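Against the Loyalty Card

My local branch of Flemach wanted 4 pounds more for a box of washing tablets last week unless I could prove I belonged. I have shopped there for years. The woman on the till knows that I don't like my eggs packed at the bottom. But I had left the card in another coat, so I paid as a stranger would, and walked home wondering when the ordinary price of things had become a penalty.

We are told that these schemes reward us. I have my doubts about the word. A reward is something extra, handed over for something done. What the shops now offer is the old price, kept behind a small plastic gate, with a new and worse price put out in front of it for anyone who turns up without the pass.
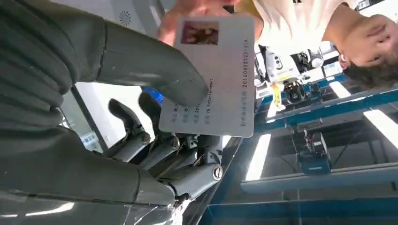 Issue 257

The defenders of the card have a ready answer, and I have heard it enough times to recite it. It costs nothing to join. You fill in a form, you get a number, and the savings begin. Why grumble about free money?

I grumble for the same reason I would grumble if a man in the street offered me a pound for my address book. He plainly thinks it is worth more than a pound. When the furniture chain Saseck brought in its members' prices in April, the form asked for my date of birth, how many people lived with me and whether I expected to move house within the year. I wanted a lamp. I can see why a shop would like to know such things, and I can't see that a lamp gives it the right to ask.

Then there is the matter of who gets left out. My neighbour Vasilică Moldovan has bought his bread, tea and newspapers at Trenov for 15 years. The members' prices there now need an account, the account needs an email address, and he doesn't have one and has never wanted one. So he pays the top rate for everything in the shop. If loyalty means anything at all, he is the most loyal customer they have got. The scheme can't see him.

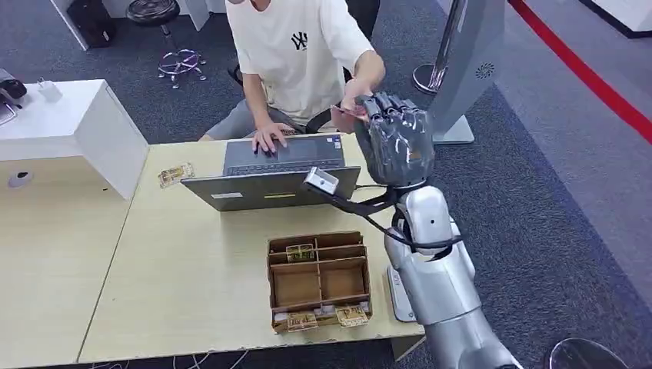
Loyalty used to run the other way, or at least it ran both ways. A butcher kept something back for you and you forgave him the odd tough chop. Neither side wrote it down. Now it has moved to the kitchen table in the evening, where we sit like anybody else doing their bits of admin, one hand on the laptop keys and a little flat card or some such thing held up in the other, trying to make a system admit that it knows us. I did it myself with Anghel, the chemist. My points had gone missing. I spent most of an evening on it and got back 200 of them, which I then discovered would buy me a packet of plasters, provided I bought it by the end of the month.

The expiry is the part I find hardest to swallow. Money in my pocket does not go off. Points do, and the date is always in small type, and the message warning you about it arrives with a picture of something else you might like to spend them on. I don't say it is dishonest. I say that if I lent a friend a tenner and he explained that it had lapsed, I would stop lending to him.

People will say I am making a fuss over pennies. Perhaps I am. Roughly half my friends think so, and they are the ones who can tell you exactly how many points they have. They plan the weekly shop around double days. One drove across town for a bonus on cat food. I asked her what the petrol came to and she changed the subject.

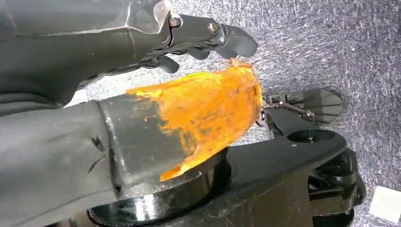 Up close, October 2018

What would I have instead? One price on the shelf, the same for whoever picks the thing up. If a shop wants to thank its regulars, it can stay open a bit later, answer the telephone, or put back the chair by the pharmacy counter at Anghel that vanished when the card machine came in. I'd go back for any of those, and I wouldn't need a number to do it.

I don't expect it to happen. The cards must pay for themselves or they would have been dropped by now, and if they pay for themselves then somebody is doing the paying. I suspect it is Mr Moldovan, a few pence at a time on his bread and his tea. I still carry mine. I resent it at every till, and I hand it over.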